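Gistatcombe's mending table is back, and it wants your red jumpers

By Ynyr Gwilliam 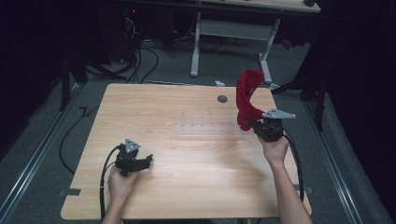

Folding first, sewing later

I went along to the hall in Gistatcombe expecting needles and thread, and for the first half hour I didn't see either. What I saw was folding. Lots of folding! The sorting and mending mornings started up again in May after a long winter break, and the rule this year is that every piece of fabric gets laid out, looked at and folded before anybody is allowed near a sewing machine.

I'm a terrible folder (my sheets at home go into the cupboard as a sort of boulder), so I was put straight on to the easy pile, which means scarves, tea towels and offcuts. The tables have rounded corners, and I can't tell you how glad I was of them by the end, as I walked into mine at least twice. They came from an office clearance, which is why they've got those round cable holes in the top. You learn to keep pins well away from the hole. I lost one down it before I'd even had my coffee and spent a while on my hands and knees on the grey carpet hunting for it, which is not how I'd planned to meet everyone.

The mornings are run under the name Punidura, which started out as a swap rail in somebody's porch and has grown a good deal since. Last year 493 pieces came through the door. Most were mended and went home again with the people who brought them, and 118 were past saving and got cut up for patches, bunting and cushion stuffing. I asked what the oddest one was and was told a ski suit with only one leg, brought in by a man who wanted it made into shorts.

Why all the red?

Each month has a colour, and the first one this year is red. You can bring anything in any colour for mending, but if you've got red cloth you don't want, they'd love it. It's going into a long hanging for the entrance, stitched together from strips, and they need a lot more than they've got at the moment. Cotton and jersey are best. Felt is fine. Nothing with sequins, please, after what happened to the good scissors.

Sorting red turns out to be harder than sorting white or blue. I had what I thought was a neat stack of the same shade and the woman next to me went through it with one finger saying "orange, orange, pink, orange". She was right, too. Once they were side by side on the pale wood you could see it plainly. So my stack became four stacks, and then I ran out of table.

If you do come along to help, you'll be shown the house fold, which goes in half lengthways, then in half again, then into thirds so that it stands up by itself in the crate. Long thin pieces are the awkward ones. They slide, they curl round at the top, and they hang over the far side when you're busy with the near end. My advice is to start at the end that's nearest you and take your time. Check for labels while you're at it, as the little tags at the edge are easy to miss and they're no fun to sew through.

New crates, old kettle

There's a bit of money this year. A grant of £800 has paid for storage crates from Lundum, a proper steam iron and two better lamps for the dark end of the hall. The kettle is the same one as before and still takes an age, so put it on when you arrive. Thread has been given by Tikkanen, the haberdasher's by the bridge, who also sent over a big tin of mixed buttons that I could happily have sat and sorted all day if I'd been let.

They've changed how things are booked in as well. Each item now gets a paper ticket with your name, what's wrong with it and whether you want it mended so it shows or mended so it doesn't. I'd brought a cardigan with a hole in the elbow and ticked "so it shows". It's coming back with a red patch, naturally.

When to come

Doors open at half past nine and things wind down by noon. It's free, though there's a jar by the door for thread and biscuits. You don't have to be able to sew. Children are welcome at the folding end if they've got a grown-up with them, and there are nine chairs without wobbly legs, so get in early if your back is anything like mine.

Please wash things before you bring them, and empty the pockets. Big items such as curtains and duvet covers need a word beforehand, as there's only so much room. Red offcuts can be left in the box in the porch at any time the hall is open, in a bag with the top tied.

I'm going back next time to collect the cardigan, and I've been promised a go on the new iron.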